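The Price of Play

Plisance charges 389 dollars a month for its Monday play class, and the waiting list has 83 names on it. The brochure promises "early spatial confidence." I asked founder Sveva Melis how she measures that. She talked about joy for a while – then about a study she couldn't find.

Parents keep signing up. Nuwan Herath pulled his son out in October and says he misses the coffee. 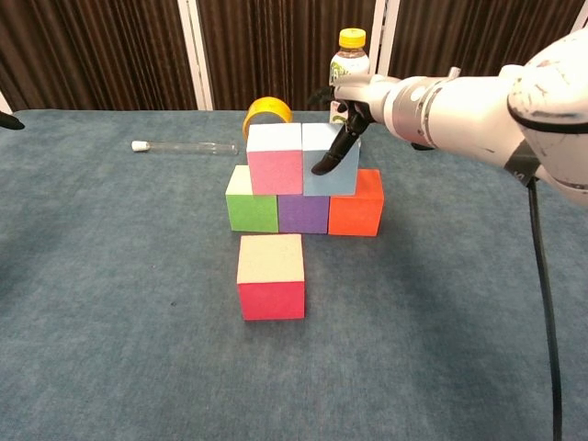 Foam-like cubes, stacked two tiers high on a carpeted tabletop.

The fee goes up again in spring.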